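August, late

Long day. In before 7 because Edvin messaged that the memory cell had faulted again overnight — same thing, gripper not reaching closed position, controller sulking. Coffee first, then cleared the fault log. 12 faults since yesterday evening. Great.

Took the fingers off and cleaned them. Grit in the left slide, gray fluff mostly, where does it even come from. Wiped down, tiny bit of the Faltis grease, back on. Opened and closed it by hand a few times, felt smoother. Also retorqued the finger screws, one was definately loose. Marked them with paint pen so next time I can see if they've crept.

Then the cable. I keep saying the wrist cable needs more slack and Roland keeps saying it's fine. It is not fine, it tugs when joint six goes past 80 degrees. Redid the ties, left a bigger loop. Roland can complain tomorrow.

After lunch (cheese roll, at desk, sad) retaught the approach over the memory slots. Old point was off by a hair, probably from when we swapped the fingers in spring. Same Dell tower as always on its side on the slatted table, side panel off. Speed way down, finger on the stop button.

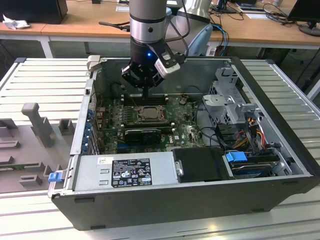

Set the new hover point, saved it as approach_4, kept the old one just in case. Jérémie wants every point renamed to his scheme before the Veltden people visit. Told him after the fixture plate is sorted, one thing at a time. He made the face.

Fixture plate — still has that wobble I think, need to check the blocks with the gauge. Yvonne says she can print a new one if I send the file by noon. Must find the file. Might be on the old laptop??

Dry cycles from 4 onward. 106 before I stopped it to go home, no faults. Not calling it fixed, it ran fine for a whole afternoon last time too and then died at midnight. Left it parked, brakes on, note taped to the pendant so Gisela doesn't run the old program.

Tomorrow: file to Yvonne, order spare fingers from Kasudico, write up the grease thing in the log becuase I forgot agian. Feet hurt. Bed.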